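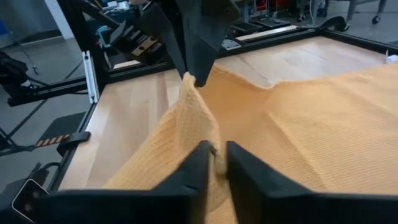

More examples will sort it out, a reader wrote after my last piece on Prilwood, and he may be right, but he didn't say more of what. The Flukwood set has 165 runs of cloth handling. I watched 72 of them, and in most the orange cloth is lifted by a corner over the same sort of pale table. A learner fed on that will get very good at that cloth.

My own kitchen towels are thin, stained and never start in the same place. I would swap all 165 for 41 runs done in 2 untidy homes - bad grips and dropped corners left in.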